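Hand guiding or remote control for recording demos?
Asked in: Robot arms and grippers > Teaching and recording

brostex_bench
Hello all! We've just got our arm talking to the recording software and I'm very excited to start showing it things. The job couldn't be simpler: pick up a red cube and put it in a basket. I can either hold the arm and move it through the job myself, or drive it from the other side of the bench with a hand controller. I've tried three goes of each. Hand guiding feels lovely but my recordings come out jerky near the cube, and my sleeve is in half the camera footage. Remote control looks cleaner but I'm painfully slow and keep closing the gripper too high. Which should I stick with, and how many goes do I need before training is worth a try?

Kozma
Remote, every time. Hand guiding is fine for waypoints. You'll get quicker.

girkix79
Oh, you're in for a good time with this! I've done plenty of both and I'd say go remote if your model is going to learn from the cameras. With hand guiding your arms are in view while you record, and they won't be there when the robot runs alone. You can get round it by replaying the motion and filming the replay, but then every go takes twice as long.

The slowness does pass. My first dozen were dreadful – then somewhere on the second evening it clicked and I didn't want to stop. A few things that helped me:

Turn the controller scaling down for the last bit of the descent. Most packages (I use Drummont) let you put that on a button.
Come down straight over the cube, stop, close, then lift. Don't try to blend it all into one swoop yet.
Watch the wrist camera view for the grip and look up at the arm for everything else.
Bin any go where you fumbled and had to start again, at least to begin with.
Move the cube and baskets between goes. If they always sit in the same spot, the robot will learn the spot!

As for how many, I got something that worked most of the time from 79 goes with one cube and two baskets. We have 900 now, and it copes far better with odd starting positions. I'd train a first one early anyway, it's such a thrill to see it reach for something by itself.

Pictures of the cube and baskets job, so you can see how low to take the fingers:

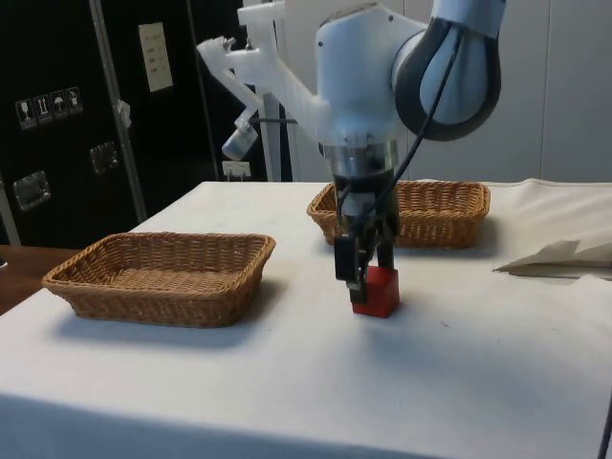
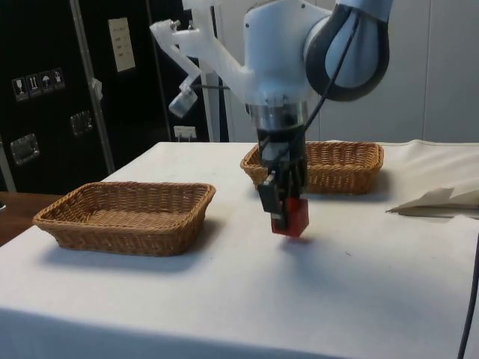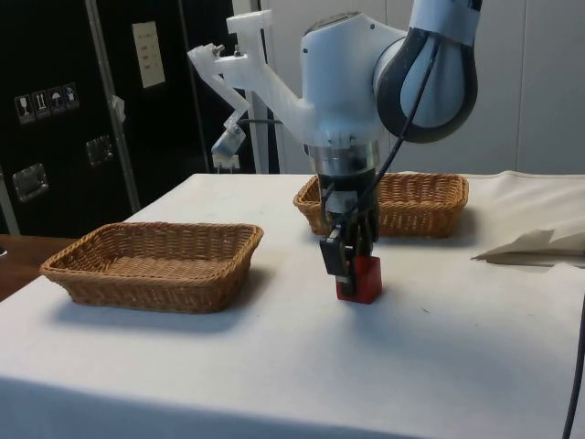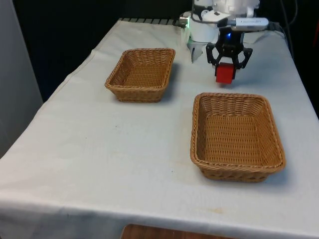 Red cube in the gripper, two baskets on the white cloth. In the third one the cube is on the table.

drummont_user12
Agree with most of that, but don't write off hand guiding. For anything with contact, like pushing a peg into a hole, I like being able to feel it through the arm. For the jerkiness, try holding it lower down near the wrist with both hands, and check the payload setting includes your gripper. Mine was set to zero and the arm kept sagging – much smoother once I'd fixed it.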